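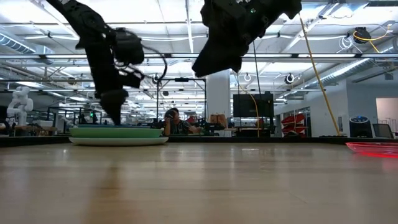

Notes on the Hodance two-arm kit from Soltlow, after a bit more than five months on our bench. Thread. Long one, mostly numbers and complaints.

1/ What you get: two six-axis arms, two parallel grippers, one controller, a hanging mount, and the Poko software on a USB stick. No table, no cameras, no safety hardware. The web page shows a table. It's not in the box.

2/ We ordered in July. Arms and controller came together. The second gripper came 11 days later in its own box with no packing slip. Check yours against the order before you sign.

3/ Mounting is overhead. The arms come down from above and leave the table clear. I like this a lot for dish and tray work. Floor-mounted arms eat the near corners of the work area and you spend your life planning around the elbows.

4/ The downside of overhead: your frame has to be stiff. The spec sheet asks for "rigid structure" and gives no figure. Ours rang for nearly 2 seconds after a fast stop. Two diagonal braces fixed most of it. I'd want them included at this price.

5/ Payload per arm, tested at full reach with a bag of steel shot on the gripper: it held 2000 g with no fault, drooped slightly, and came back to within half a millimeter when unloaded. The sheet claims less than that, so no complaint.

6/ Repeatability. Same taught point, 226 approaches from random start poses, dial indicator on the wrist flange. Worst case 0.18 mm. Good. This was with a warm arm. From a cold start the first 20 minutes drift, so let it run a warmup loop before you teach anything.

7/ Now the job we bought it for: unstacking plates. Mixed stack, different diameters, small one on top of a wider one on top of a wider one again. Thin rims. Gripper comes straight down, fingertips to the rim, close, lift, hand over.

8/ Mixed sizes are the easy case, as long as they're sorted with the small ones on top. Each rim sits inside the one under it and the camera gets a clean color edge. Same-size plates in a stack are much harder. The gap between rims is a couple of millimeters and the stock fingertips are thicker than the gap.

9/ Fingertips, then. Stock pads are fine for boxes, cups, blocks. For plates you want a tapered tip. Soltlow sells one as an accessory. We printed our own and glued on a strip of silicone. The strip wears out at the corner first. Replace when you see the plastic.

10/ The count so far: 2477 single-plate picks logged. 180 of those failed in some way. Breakdown in the next post.

11/ Of the 180: two plates lifted at once, 97. Missed the rim and closed on air, 51. Slipped during lift, 23. Controller fault, 9. All nine controller faults were before the September firmware. None after.

12/ Double picks are the one to worry about. The gripper has no real force sensing. It estimates from motor current, and the difference between one thin plastic plate and two is inside the noise. We now check the finger opening after close instead. It catches most doubles, not all.

13/ Second arm. For plate work it mostly parks high and waits. That is correct behavior. Poko keeps a shared no-go zone around whichever arm is low, and the other one holds until the zone clears. You give up cycle time and you don't get collisions. I'll take it.

14/ You can shrink the zone. The setting is in the third tab under "clearance," in millimeters, default 150. We run 90. Below 80 the planner starts refusing paths it should be able to find and the error text is just "plan failed." Not helpful.

15/ Cables. The arm cable leaves the side near the upper joint and makes a fairly big loop. Leave the loop alone. We tied ours in tight to look neat and got an encoder dropout on joint two within a week. Cut the ties, dropout gone.

16/ Status light on the gripper housing: green is ready, blinking green is waiting on the controller, amber is a soft fault, red is go get the manual. You can see it from across the room, and I use it more than the software panel.

17/ Vision is your problem. Poko accepts any camera that shows up as a standard video device. We use a fixed one. Calibration takes about a quarter of an hour with the supplied board. Redo it if anyone leans on the frame.

18/ Shiny tabletops. If your surface reflects the ceiling lights, edge detection will find plates that aren't there, and bright colored or see-through trays throw a tint onto the table next to them. Options: matte mat, polarizer on the lens, or mask the region. We masked the region.

19/ Software, good: teach mode is quick, scripts are plain text, logs are CSV with real timestamps. Software, bad: undo goes back one step only. Renaming a saved pose breaks every script that calls it – no warning, it just stops at that line.

20/ Support. I've opened four tickets. Three answered within two working days by someone who had clearly read them. The fourth (the pose rename bug) has been "with engineering" for a while now.

21/ Compared with the Usman bench kit, which we had on loan for three weeks: Usman has the better gripper, with a real force reading, and a much worse planner. Its two arms run as two separate programs and you write the interlock yourself. If you only need one arm, look at the Usman first.

22/ Noise: fine for an open room. You can sit at a desk a few yards away and work. The controller fan is louder than either arm.

23/ Spares to order on day one: one set of finger pads, one gripper cable, two of the small fuses. The fuses are an odd size and the local shop didn't have them.

24/ Would I buy it again for plates and trays? Yes, with the tapered tips and a stiffer frame in the budget from the start. For anything where you need to feel how hard you're squeezing, no.

25/ Pick script and the tip model go up once I've cleaned out our file paths. Same-size stacks are next on the list. I'll add the results to this thread.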